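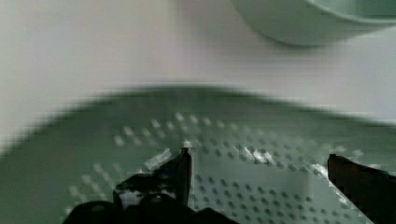 关于我们

打印本页 | 电子邮件转发
站内搜索 请输入关键词 搜索

Reltasis是一家从事选举资料与竞选财务数据整理的研究机构,办公地点设在Idholm,另在Kinport设有录入与复核小组。机构不隶属于任何政党,不为候选人提供竞选顾问服务,也不发布选情预测。

工作范围

本机构的主要产品是地方议员候选人资料库。资料库目前收录2,302条候选人记录,每条记录包含姓名、选区、登记党派、参选年份、申报职业和已公开的捐款申报摘要。同一候选人在不同年份参选的,分别建立记录,以内部编号关联。候选人中途变更党派的,保留变更前后的登记信息,并注明生效选期。

除资料库外,本机构还承担以下工作:选区边界调整前后的票数换算;竞选捐款申报表的格式统一;公开辩论与议会质询文字稿的编目。票数换算以投票站为最小单位。投票站跨越新旧边界时,按登记选民人数分摊,分摊系数随数据一并提供。

数据来源与处理

原始资料来自选举主管部门公告、候选人依法提交的申报文件及议会公开记录。媒体报道仅用于核对日期和姓名拼写,不作为独立来源。

每份文件由两名录入员分别录入,系统比对后标出差异字段,由复核员对照原件裁定。原件字迹无法辨认的,字段留空并加注代码,不作推断。捐款金额一律按申报原值保存,不作通货膨胀调整。单笔金额低于1,000的捐款只计入汇总数,不列出捐款人姓名。

数据库每年更新3次,主要版本于June发布。两次更新之间发现的错误记入勘误表,严重错误即时修正。旧版本长期保留,可按版本号调取,以便使用者复现此前的计算结果。

机构沿革与人员

本机构的前身是Wyss选举档案室,最初只保存纸质选举公报和候选人传单。档案室的分类号沿用至今,因此部分早期记录的编号中仍带有字母W。纸质藏品现存于Idholm办公室底层,查阅须提前预约。

机构现有工作人员18名。Alois Gruber任主任,负责数据标准和对外协议。Ursina Moser任方法组负责人,主管选区换算规则及复核流程,并编写随数据发布的技术说明。

工作人员在职期间不得参选公职,不得担任政党职务,不得为竞选活动撰写材料。个人政治捐款须向主任报备,主任本人的捐款向理事会报备。

经费

经费来自数据订阅费、委托编目收入和基金会资助。本机构不接受政党、候选人及其竞选组织的资助。委托项目的合同须载明,委托方不得要求修改或延迟公布资料库中的既有记录。上述条款同样适用于续签合同。

数据使用

学术机构、图书馆和新闻编辑部可申请免费账户,其他用户按年度订阅。引用时请注明机构名称、版本号和调取日期。批量下载提供逗号分隔文本和固定宽度文本两种格式,字符编码均为UTF-8。早期版本中的重音字母曾以替代字符保存,合并数据前请参阅字段说明的附录。

更正与联系

候选人或其代理人如认为记录有误,可提交书面更正申请,并附申报文件副本。申请由未参与原录入的人员处理,结果以书面方式答复。与原件一致但当事人认为不妥的内容不予删除,可附加不超过一段的说明。

Idholm阅览室工作日开放,Saturday仅接待已预约的读者。Kinport小组不设对外接待。

打印本页 | 电子邮件转发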